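Home | Products | Desk & Bench | Mats | Support | Dealers

Urnus 2131 Desk and Bench Mat

Product sheet, revised June 2009

The Urnus 2131 is a one-piece surface mat for office desks, packing tables and light-duty benches. It protects the tabletop from scratches and gives a quiet, even surface for writing and sorting. It replaces the 2130 series, which had a cloth face and could not be wiped down.

Construction

The face layer is a smooth polymer sheet with a fine matte grain. It is bonded to a closed-cell foam core over the full area, without spot gluing. The underside has a molded dot pattern that grips painted, varnished and bare wood tops. Glass tops need the Meller grip strips, sold separately. The edges are heat-sealed and carry no stitching.

Sizes and part numbers

2131-S: fits single desks and side tables
2131-M: fits standard office desks
2131-L: fits long tables and shared benches
2131-R: uncut roll, sold by the meter through Bolaton dealers only

The L size ships rolled on a core. The other cut sizes ship flat. Do not fold any size; a fold line in the foam is permanent and is not covered by the warranty.

Installation

Clear and dry the tabletop. Lay the mat face up and leave it for a day at room temperature before trimming. Rolled mats may lift at the ends during this time. Place a flat weight on each end if needed. Trim with a straight edge and a fresh blade, cutting from the face side in two passes. A trimmed edge is no longer sealed and should face the wall.

Limits of use

Maximum surface temperature is 87 °C. Use a trivet under soldering stands and kettles. The mat is not rated for static control; see the Widmer bench series for that purpose. Point loads such as narrow furniture feet leave dents that recover slowly or not at all. Acetone and paint thinner will soften the face layer.

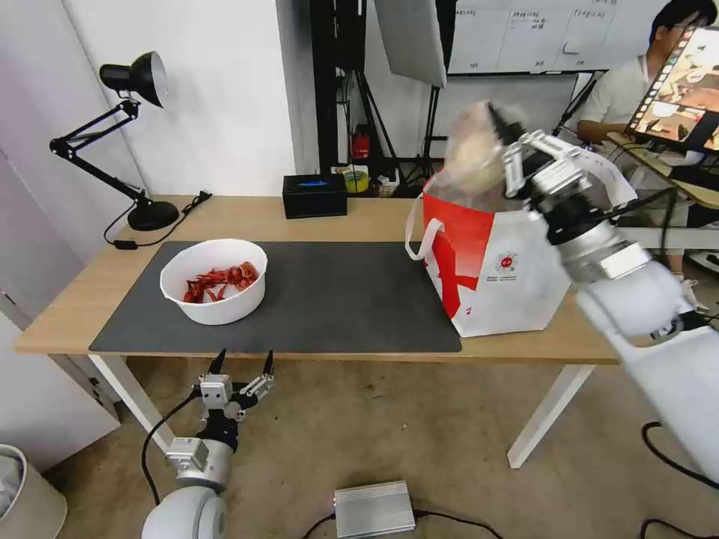

Desk mat in use

Cleaning

Wipe with a damp cloth and mild soap. Food residue, including shellfish and oil, should be removed the same day. Salt water dries to a white film, which comes off with warm water and a second wipe. Lift the mat once a month and dry the underside. Do not use scouring pads.

Colors

Dark gray is a stock color in all sizes. Green and black are made to order, with a minimum of 200 pieces per color. Color match between batches is close but not guaranteed, so order all the mats for one room together.

Spare parts and accessories

Meller grip strips, pack: part 2771
Corner clips are no longer made. Remaining stock is held by Bolaton and will not be renewed.

Warranty covers bond failure between face and core. It does not cover cuts, dents or trimmed edges.

Share this page (4) | Comments (0)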